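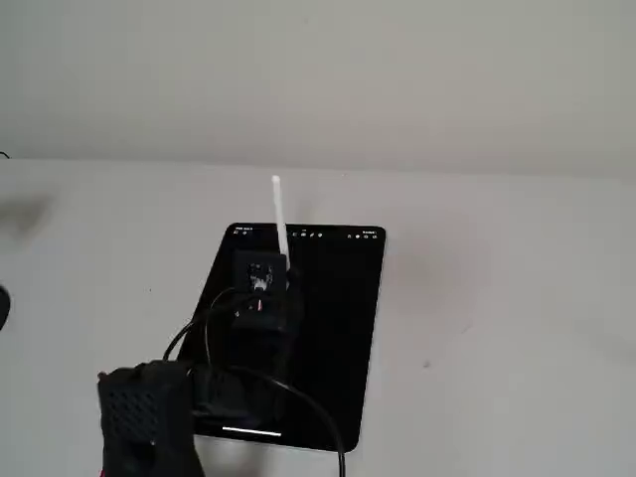 Tablet and antenna module on the white table, second bench room.

Visit report: Stokov open day, Sep 3, 2025

Stokov opens its test building to outside visitors twice a year, in April and in the fall. I went to the fall session to look at how they lay out small radio hardware for bench checks. Our own benches at Warnex are due to be rebuilt and the layout has been argued over for long enough.

Registration was at the side entrance on the parking lot. Visitors were split into groups of 11 and each group got a printed route with five stops. The building has 2,696 square feet of usable floor on the ground level, according to the route sheet, and the benches take up less of it than I expected. Most of the remainder is storage and a wide corridor for carts.

Stop 1 was incoming goods. Parts are unpacked, checked against the order, and put in gray bins with a paper tag. The tag stays with the bin until the part ships or is scrapped. There is a software record as well, but the staff at the counter worked from the tags.

Stop 2 was the first bench room, used for cable work. Crimping on the left wall, continuity checks on the right. Each finished cable gets a sleeve with a number at both ends. The lighting is good and the floor mats are worn through in front of the crimping stations.

Stop 3, the second bench room, was the one I came for. The tables have white tops and stand against pale walls. Small modules are laid out together with the device they are checked alongside, so a tablet serves as both a companion unit and a place to set the part down. The module on the tablet was a small black box with a slender white antenna standing up from the top and two black cables running off it. One looped to the left over the screen, the other went down across the lower half and off toward the near side of the table. The tablet lay flat, a little askew, its screen dark apart from the status icons and the home bar.

Two remarks on this arrangement. A white surface makes black cable easy to follow by eye, and I would take that over the dark mats we use now. The antenna is a different matter: white on white is hard to pick out from a standing position, and an elbow could catch it. A strip of colored tape on the table behind the antenna would fix this for very little money.

I also asked about glass. Putting a module straight onto a tablet screen will scratch it sooner or later if the underside has any exposed hardware. The answer was that screens are treated as consumables in that room and replaced when they can no longer be read. Our budget does not allow for that. A thin silicone pad would do the same job, and Abbasi stocks them in the sizes we need.

Cable length came up again at this stop. Stokov buys one length for all bench leads and accepts the slack. The loops take up table space, but there is only one part number to reorder. We keep four lengths and are usually out of the one that is wanted.

Stop 4 was the shielded room. Groups could look in through the door but not enter — a measurement was scheduled for the afternoon and the floor had been cleaned for it. The door seal is a Brasta unit, the same series as ours, with the handle on the opposite side.

Stop 5 was packing and dispatch. Foam inserts are cut on site. The cutting table is too low for anyone tall and has been raised on blocks.

Coffee was served in the corridor afterward. Questions were taken in writing and answers are supposed to go out by e-mail.

Points to carry over to the Warnex rebuild:

White table tops in the radio area, with colored tape where antennas stand.
Silicone pads under any module that rests on glass.
A single lead length for the benches, for a trial period.
Paper tags on bins, in addition to the software record.

Travel notes: the lot fills early, and the overflow lot is on the far side of the rail line. Allow extra time for the crossing. The fall route sheet is in the shared folder under Stokov.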